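Guest room bedding, before the May visitors

Quick page, no time to write much. We did the spare room over at the Chu house this month and people keep asking about the bedding. Mostly the plaid duvet. Wai-kit Tsao picked the color and I went along with it, I wanted plain gray. Glad I lost.

Cover is from Dunden, bought in the sale, 70 dollars. Insert is older, from Jirnska, a bit big for it so it bunches. Washed the cover 4 times now, no fading that I can tell.

The duvet on the bed. Lavender, sky blue, lime green, cream, all in big blocks, with thin white pinstripes across. Still rumpled, needs a good shake from the bottom end. I like the dark blue stripe best – handy for lining the thing up with the middle of the matress.

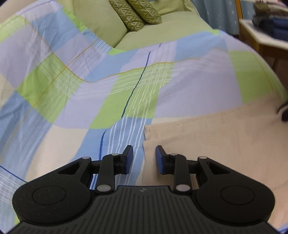
Same cover, more of the checks

Wrinkles and all. You get a fold going diagonally through the middle and the squares go every which way, then it's hard to tell if you've got it straight. My trick is to start at the foot, corners first, then walk it up. Takes some 20 minutes if you're fussy, way less if your not. No ironing in this house.

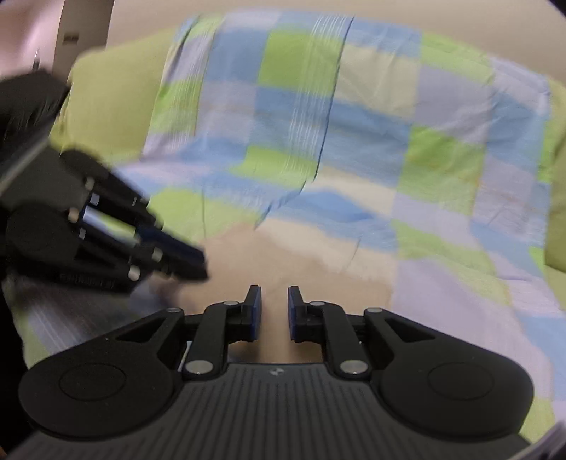

Pillowcases are a seperate story. The matching set was sold out so we're using plain cream ones from the hall closet, they go fine. Might try lime green later if Gernine ever gets them back in, I'm on the waiting list, number 242 (!!) so don't hold your breath.

Other stuff people asked:

Does it slide around – yes, a little. Ties in the corners help.

Is it warm – ok for spring. Too light for January, we add a blanket.

Would I buy it again – yes, same color.

More when the new curtains are up. Still arguing over the rod, and the lamp has to go back first. Wai-kit has the receipt somewhere.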